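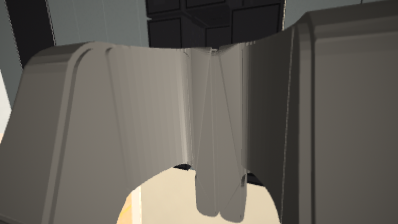
Griet Dewulf wanted to know whether the Wonis could put away a load of dishes while she was at work, and wrote that she would accept a slow machine if it finished. I have had the Wonis household arm on test with its planning software, Flurel, and the short reply to her is no. The longer one depends on which part of the chore she means.

Flurel rehearses every task in simulation before the arm moves. The rendered view from close behind the gripper can be opened at any point. Surfaces are plain and the geometry is coarse, and the two fingers take up the middle of the picture. With the fingers closed, very little of what lies below shows past the housing. I ended up using this view only to check fingertip clearance and left the wide view open for everything else.

Test conditions: one kitchen, one counter, the same dishes throughout, 306 attempts logged. Software was the March release. I did not retune between runs.

Mugs were the best case. The arm finds the rim, closes, lifts and places on an open shelf with few corrections. Plates standing in a rack are workable if the gap between them admits a finger. Stacked bowls are poor. The fingers tend to take 2 bowls together, and the software does not register the extra weight unless the load check is switched on, which it isn't by default. Flatware I gave up on after 5 sessions.

Cloth is a separate problem. Flurel lists towel folding as supported. It handles a small towel laid flat and square. Starting from a heap, it spent most of its time looking for a corner, and 3 retries is the limit before it stops and asks for help.

Jasper Prins runs the same arm on a packing bench at Skorness and gets better numbers, with identical parts arriving in identical trays. I would expect that. A kitchen cabinet offers none of it.

Setup is well documented apart from the wrist calibration, where the manual refers to a menu that has been renamed. Noise is acceptable. The finger pads come off with a hex key and go back on in either orientation, so mark them first.

Suitable for a lab, a teaching room or a bench with fixed trays. For a household I would wait for the next gripper revision, and for a load check that is on from the start.

Reviewed August 2026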